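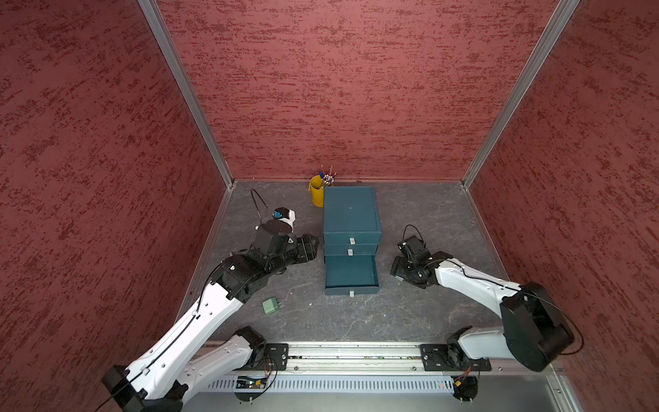

Pleats and Paper: Developing a Six-Look Resort Collection from Folded Patterns

Final project report, Fashion Design and Production
Ginevra Villa
Project supervisor: Jadwiga Wieczorek

1. Background

Resort collections used to be small groups of clothes for customers who traveled in winter. Most large houses now treat them as a full season, and the clothes stay in stores longer than the main spring line does. For a student this makes resort a useful brief. The clothes have to be light and easy to pack, but they also need a clear shape.

My project was to design six looks and to make three of them in final fabric. The starting point was folded paper. In my second year I made a pleated collar for a group assignment and found that the paper version held a much better line than the cloth one. I wanted to find out how far a folded paper shape could be carried into a garment a person can sit down in.

2. Aims

The project had two aims. The first was to build a set of pleat patterns that could be drafted flat, cut and set without a factory pleating service. The second was to use those patterns in a collection that looked like one group and could be priced for a small boutique.

I left out knitwear and swimwear. Both are normal in a resort line, but I had no access to the machines in the spring term.

3. Research

I spent the first month on existing pleated clothing. The school archive has a good number of evening dresses with fine irregular pleats, and I was allowed to measure two of them. The pleats were much shallower than I had expected, and the fabric was cut close to four times the width of the finished skirt. That amount of cloth was out of reach on my budget.

I also visited Trestelis, a small pleating workshop that takes orders from independent designers. They set pleats in folded card molds. The cloth is laid between two matching sheets of card, the whole thing is folded up, tied and steamed. They let me watch a morning's work and sold me a used pair of knife-pleat molds, which I cut down for sleeves.

For the look of the collection I kept a sketchbook of stairways, shutters and awnings. Most of the final silhouettes come from the awning pages - a flat top edge and a deep stiff fold hanging below it.

4. Materials

Four fabrics were tested: a cotton poplin, a linen and viscose blend, a polyester crepe and a silk organza. All were bought as short lengths from Michalski, who sell ends of rolls. Each sample was pleated in the same mold, steamed for the same time and left to cool overnight with the ties on.

The polyester crepe held best, as the textbooks say it will. After a hand wash the folds were as sharp as before. The poplin lost its pleats almost completely and came out looking like a badly ironed shirt. The organza kept its folds until it was washed and then had to be set again. The linen blend fell between these, and I liked its softer edge enough to use it for the trousers in look 4, where the pleats are stitched down to the knee.

I chose the crepe for the main pieces in two colors, clay and off-white. Jadwiga suggested a third color for the linings. I tried a dark green and dropped it after the first fitting because it showed through the off-white.

5. Pattern development

All patterns began as quarter-scale paper models. I folded each one by hand, pinned it to a small stand and photographed it before opening it out flat. The fold lines were then measured and redrawn at full size. Small errors matter a lot in this method. On my first skirt panel each pleat was off by less than a millimeter, and the finished waist was 3 cm too big.

The top in look 1 gave the most trouble. The front is a single piece with a fan pleat that opens from the left shoulder. In paper it stood away from the body in a clean curve. In crepe it collapsed at the bust. I tried a layer of organza behind it, then a light fusible interfacing, and in the end a narrow strip of boning in the shoulder seam only. The strip is covered with self fabric and cannot be felt when the top is worn.

The skirt in look 3 went more smoothly. It has 258 pleats, all folded in the same direction, and took two full days to set because my steam box only holds one panel at a time. I would not plan a garment like this again without a bigger box.

6. Fittings

There were two fittings for each look, the first in calico and the second in final fabric or the nearest substitute. The model was a classmate, size 8.

Main changes after the first round:

Look 1: armhole raised, back neck cut higher.
Look 2: hem shortened, side vent added for walking.
Look 3: waistband widened and the zipper moved from the back to the left side.
Look 4: crotch seam lowered, pleats stitched farther down.
Looks 5 and 6: sleeves narrowed. They caught on everything.

The second fitting of look 3 showed that the skirt was heavy at the back when the model sat. I took out the lining below the hip and this helped, although the skirt still needs care on a low chair.

7. Costs

The project budget was $800. Fabric took the largest share, followed by the molds and the zippers. I did not charge my own hours to the budget, but I kept a time sheet, and the hours for look 3 make it hard to sell at a normal boutique price. At the hourly rate we use in our costing class, the retail price of that skirt comes to $2467.

I showed the sketches and the costing to the buyer at Wondow, a boutique that takes student pieces in August. She was interested in look 2 and the trousers from look 4. She said the skirt would be a window piece and asked if it could be made with wider pleats. I have since drafted a version with half as many folds, but it has not been sewn.

8. Presentation

The three finished looks (1, 3 and 4) were shown in the Adanow gallery with the rest of the class. I used flat sandals and no jewelry. The remaining looks were presented as drawings with fabric swatches and the paper models next to them. Several visitors picked up the models and unfolded them, so two had to be made again before grading.

9. Discussion

The flat drafting method works for knife and box pleats. It is less reliable for fan pleats, where the fold depth changes along its length and the cloth stretches on the bias. For these I would now drape first and use paper to correct the shape afterward.

The collection holds together in color and in outline. Look 5 is the weakest. It was designed late, and the sleeve repeats what look 6 already does. If I had to cut the line to five looks, it would be the one to go.

I also underestimated pressing. A pleated piece cannot be pressed flat after sewing, so every seam has to be finished before the cloth goes into the mold or be sewn very cleanly after it. I changed the order of work twice and unpicked one side seam of look 1 three times.

10. Further work

The wide-pleat skirt will be sewn over the summer in the clay crepe. I also want to repeat the wash test on the linen blend with a longer steaming time, and to build a steam box that takes two panels. The pattern sheets for looks 1 to 4 are in the appendix folder in the pattern room, filed under my last name.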